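# Keeping dog food and feeding gear in the kitchen

Notes for households where the dog's meals are stored and made up in the same room as everyone else's. Quantities are given for one medium-sized adult dog. Adjust for more animals.

## Dry food

Leave kibble in the bag it came in and put the whole bag inside a lidded bin. The lining of the bag holds back air and grease, and the batch number and best-before date stay with the food. Tipping kibble straight into a plastic bin leaves a film of fat on the walls. The film goes rancid and taints the next bag.

Squeeze the air out, roll the top down and clip it. A bulldog clip holds better than the spring pegs sold for crisps. Keep the bin off a tiled floor in winter if the room is unheated, and away from the side of the oven all year. A larder shelf or the bottom of a broom cupboard is suitable.

Buy a bag that will be finished in 5 weeks or less once opened. The larger sack is cheaper per kilo only if the last third of it is still eaten.

The Flandora 15-litre bin takes a standard mid-size bag with the top rolled down. The Prorham bin of the same stated capacity is narrower at the neck and does not, although its seal is better. If the seal on either goes slack, take it out, wash it in warm soapy water, dry it fully and refit it with the lip facing down.

## Scoops and portions

A scoop measures volume, and kibble varies in density from one recipe to the next. Weigh the daily ration once on kitchen scales, pour it into the scoop and mark the level on the outside with permanent marker. Repeat whenever the brand or the recipe changes. Store the scoop on a hook and not buried in the food, where the handle carries whatever was on the last hand that held it.

Where several people feed the dog, weigh out the whole day's ration in the morning into a small tub. An empty tub means the dog has been fed. Training treats come out of the same tub, or are taken off the total.

## Wet food

Opened tins go in the fridge with a silicone lid, on the bottom shelf, for up to 3 days unless the label gives a shorter time. Cling film slips off a ridged tin. If the food is to be kept any longer, freeze it in portions on the day the tin is opened. A muffin tray lined with greaseproof paper gives portions of a convenient size, which can be knocked out and bagged when solid.

Thaw in the fridge overnight. Food taken straight from the fridge can be loosened with a spoonful of warm water. Microwaving leaves hot spots and needs thorough stirring.
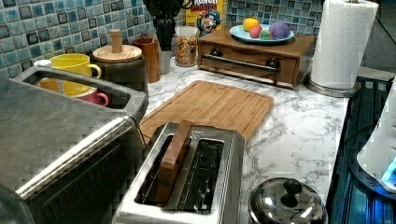

### Worktops and utensils

Keep one fork, one spoon and one tin lid for the dog, and mark the handles with a band of coloured tape. Replace the tape when it lifts at the edge, as food gets under it.

Wipe the worktop with hot water and washing-up liquid before using any disinfectant. Disinfectant applied over grease does very little. Use a separate cloth, and put it in the wash at 60 degrees at the end of each day it is used. Acidic cleaners, vinegar included, will etch real marble and limestone, so use a neutral cleaner on those.

Dog food made with raw meat needs its own board. Plastic is easier to manage than wood for this purpose as it can go through the dishwasher. Discard it once the knife marks are deep enough to catch a fingernail.

## Bowls

Stainless steel is the least trouble. Ceramic is acceptable until the glaze chips or crazes. Plastic scratches, and the scratches hold a slimy layer that rinsing will not shift.

- Wash the food bowl after every meal.
- Wash the water bowl daily. Topping up does not count.
- Scrub under the rim, especially on bowls with a rubber ring. Remove the ring first if it comes off.
- Dry before stacking.

Limescale in a water bowl comes away with equal parts white vinegar and water left for half an hour. Rinse twice.

For a bowl that travels across the floor, cut a square of ribbed drawer liner slightly larger than the base. The Droditholm liner survives the washing machine at 40 degrees. The Ağca one grips better on vinyl but should be washed by hand, and it takes almost a day to dry.

## Lick mats

Fill thinly and freeze flat on a baking sheet. After use, soak in cold water for ten minutes before washing, then go over the pattern with an old toothbrush. Warm water at the first stage sets egg and other protein into the grooves. Check the corners for bite marks and throw the mat away when pieces start to come loose.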